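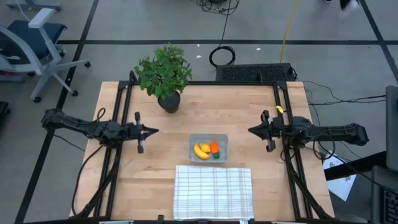
Wooden tabletop with two black arms and a potted plant

Guides > Poroma Purchasing > Reorder rules

Setting Up Your First Reorder Rule

By Marjan Babaei
Updated November

If you've finished loading your supplier list, you're ready for the part of Poroma I like best! A reorder rule watches the stock level of one product and drafts a purchase order when that level drops too far. You still approve every order yourself, so feel free to play around with the settings while you get the hang of it.

Before you start

You need the Buyer or Admin role. The product must have at least one active supplier and a unit of measure. Products marked "Made to order" don't show up in the rules list at all.

Create the rule

1. Open Purchasing and choose Reorder Rules.

2. Click New Rule, then start typing the product name or SKU. The search looks at alternate SKUs too, so an old catalog number works fine.

3. Pick a location. A rule covers one location only. In our sample company the item is stocked in both Vuscombe and Postow, so it gets two rules, and they can be as different as you like.

4. Enter the Minimum. When available stock falls below this number, Poroma drafts an order. Available means on hand minus anything already promised to a customer.

5. Enter the Target. Poroma orders enough to bring you back up to this number. For the sample item at Vuscombe we used a target of 495.

6. Fill in Lead Time in days. If the supplier record already has one, it appears in gray and you can type over it — the change applies to this rule and leaves the supplier record alone.

7. Set Pack Size if your supplier sells by the case. With a pack size of 6, the order quantity is rounded up to the next full case.

8. Click Save as Draft.

Note: Incoming purchase orders count toward the target once they've been sent. Draft orders don't. If you have a pile of old drafts sitting around, clear them out first or you may end up ordering twice.

Test it (this is the fun bit!)

1. Open the draft rule and click Preview.

2. Type a pretend stock level into the box. The panel on the right shows the order Poroma would write, with supplier, quantity, price and expected arrival.

3. Try a level just above the minimum, one just below it, and zero. You'll see the quantity jump by full packs, and the arrival date move if you change the lead time.

4. Once you're happy, switch the rule from Draft to Active.

Active rules run every night at 2 a.m. in the time zone of the location. To run one right away, open its menu and choose Run Now.

Caution: Run Now uses live stock. If a count is in progress at that location, wait until it's posted.

Using a backup supplier

Say Cabello is your main source and they're out. Open the Suppliers tab on the rule, click Add Backup, and drag the suppliers into the order you want. You can list up to 3. Poroma moves to the next name only when the one before it is marked On Hold, and prices are taken from whichever supplier ends up on the order.

Caution: Minimum order values are checked per supplier. A backup with a high minimum can leave your draft flagged in red, and it can't be approved until you raise the quantity or combine it with another draft.

Next: Approving and sending purchase orders

Contact support | © Poroma Help | Back to top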